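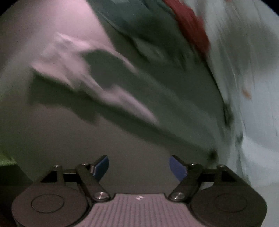
초록색 천과 핸드 그리퍼. 손가락 끝 파란 패드 사이가 조금 벌어져 있다.

2024-03-31
글쓴이: Senan Doherty

천 개기 데이터를 모으던 중에 그리퍼의 폭 값이 틀어졌다. 원인을 찾는 데 이틀 가까이 썼고, 같은 증상을 겪는 사람이 있을 것 같아 적어 둔다.

Stiscombe 작업에서는 손에 드는 그리퍼로 천을 집어 옮기고, 그때의 영상과 손가락 벌어짐을 같이 기록한다. 나중에 Odari 쪽 로봇 팔이 이 기록을 따라 움직인다. 그래서 영상이 멀쩡해도 폭 값이 틀리면 그 기록은 못 쓴다.

증상은 재생할 때 나왔다. 팔이 천 모서리까지는 잘 가는데 손가락이 덜 닫혀서 천을 흘렸다. 처음에는 팔 쪽 그리퍼의 힘 설정을 의심했다. 값을 올리니 얇은 천은 집혔지만 수건을 집을 때 모터가 과부하로 멈췄다. 설정은 원래대로 돌려놓았다.

다음으로 기록을 열어 봤다. 손가락을 완전히 닫은 구간에서 폭이 0이어야 하는데 7mm로 찍혀 있었다. 앞쪽 기록은 정상이었고, 중간 어디쯤부터 조금씩 커졌다. 한 번에 튄 것이 아니어서 눈에 잘 띄지 않았다. 기록 프로그램도 경고를 내지 않았다. 허용 범위를 12mm로 잡아 두었기 때문이다. 작년 July 빌드 때, 그러니까 7월에 내가 넣은 값이고 그 뒤로 손대지 않았다.

원인은 링크 아래쪽 피벗 나사였다. 한쪽이 풀려 있었다. 천을 빠르게 당기거나 털듯이 펼치는 동작이 많아서 손가락에 옆으로 걸리는 힘이 계속 들어간다. 딱딱한 물건을 집을 때는 몇 주를 써도 괜찮던 부분이다. 손으로 손가락 끝을 잡고 흔들어 보니 바로 느껴졌다. 처음부터 흔들어 봤으면 이틀을 아꼈을 것이다.

나사를 빼서 닦고 풀림 방지제를 발라 다시 조였다. 너무 세게 조이면 손가락이 뻑뻑해져서, 끝까지 조인 다음 조금 되돌렸다. 하룻밤 굳힌 뒤 영점을 다시 잡았다. 반대쪽도 같이 했다.

기록은 194개를 버렸다. 폭 값을 보정해서 살려 볼까 했는데, 오차가 일정하지 않고 당기는 방향에 따라 달라져서 포기했다. Bagheri는 영상만이라도 남겨 두자고 해서 별도 폴더로 옮겨 놓았다. 쓸 일이 있을지는 모르겠다.

바꾼 것은 두 가지다. 기록을 시작할 때마다 그리퍼를 완전히 닫았다가 열고, 닫힌 폭이 2mm를 넘으면 프로그램이 기록을 시작하지 않는다. 그리고 배터리를 갈 때 손가락을 흔들어 유격을 확인한다.

팔 쪽 과부하 정지는 따로 봐야 한다. 멈춘 뒤에 손가락이 천을 문 채로 남아 있어서 손으로 벌려야 했는데, 그때 전원을 내리지 않고 손을 넣을 뻔했다. 지금은 비상정지를 누르고 표시등이 꺼진 것을 본 다음에만 만지기로 했다. 자동으로 힘을 푸는 기능은 Sukell 브랜치에 넣어 시험하고 있다. 아직 합치지는 않았다.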